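Housekeeping Practice, Unit 7: Folding Garments on a Made Bed
Course handout, Terari training rooms
Revised Sunday, February 11, 2024

Read before the practical session. Bring this handout and a pen.

7.1 Purpose

Guests leave clothing on beds. Room attendants are expected to fold it, place it neatly and leave it where the guest will find it. The unit covers woven shirts and similar light garments, folded on the mattress itself. Knitwear is in Unit 8. Hanging garments were covered in September and will not be repeated.

7.2 The work surface

A mattress is a poor folding table. It gives under the hand, the sheet shifts with the cloth, and any wrinkle underneath shows up as a bump in the garment on top. Smooth the sheet with the forearm before starting, working from the headboard end to the foot. A full remake is not needed.

Work near an edge so that the whole garment can be reached without leaning on the bed. Cloth left close to a rounded mattress edge tends to slide, so bring it in by at least a forearm's length before spreading it.

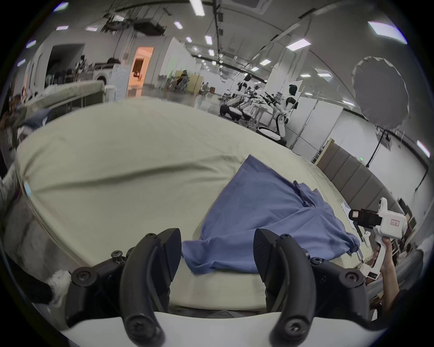
Should the garment be shaken out before it is folded?
Shake it once, away from the bed, then lay it down. Repeated shaking moves dust onto the linen and does little for the creases.

7.3 Finding the parts

A crumpled shirt has to be read before it can be folded. Find the collar first. If the collar is buried, find any hem and follow it to a side seam, then follow the seam up to the underarm. From the underarm the sleeve and the shoulder are both within reach.

Lift by the two shoulder points and lower the garment face down, hem first. Letting the hem touch first allows the air to escape and the back panel to settle flat. Draw out the sleeves to either side. Remaining ridges are pulled out from the ends; pressing on them from above sets them as creases — soft bedding makes this worse.

7.4 Standard fold (Benen pattern)

Step 1. Fold one side in to the centre line, sleeve included.
Step 2. Turn the sleeve back on itself so that it lies parallel to the side fold.
Step 3. Repeat on the other side.
Step 4. Bring the hem up by one third, then fold again to just under the collar.
Step 5. Turn the bundle over and straighten the collar.

The folded edges should be parallel by eye. Small shirts may be finished with a single fold at Step 4.
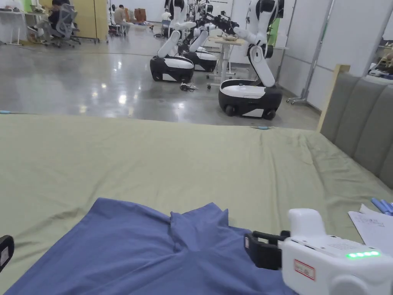 Where the cloth has gathered in the middle, open the garment fully and start again at Step 1. Correcting a fold from the inside takes longer and the result is seldom square. On coloured fabric, check under the room light from two sides, as shallow creases can be missed from one.

7.5 Loose items

Papers, pens and other small belongings are never folded in with clothing. If they must be moved to free the surface, keep them together and return them to the same spot. Do not read, sort or stack a guest's papers. Uncapped pens and markers should be kept well clear of linen. Ink on a sheet is recorded on the Davex linen form and the sheet is changed.

7.6 Assessment

Each trainee folds 30 garments over the session. Marking follows the Nair sheet:

Edges parallel
Collar flat and centred
Sleeves fully enclosed
Bed surface smoothed afterward
Belongings returned to place

A garment that has to be refolded is marked on the second attempt only. Marks are entered under course code 707.

7.7 Before next session

Practise the standard fold at home on a bed and on a table, and note the difference in time. Review 7.3. Bring one long-sleeved shirt, clean and unironed.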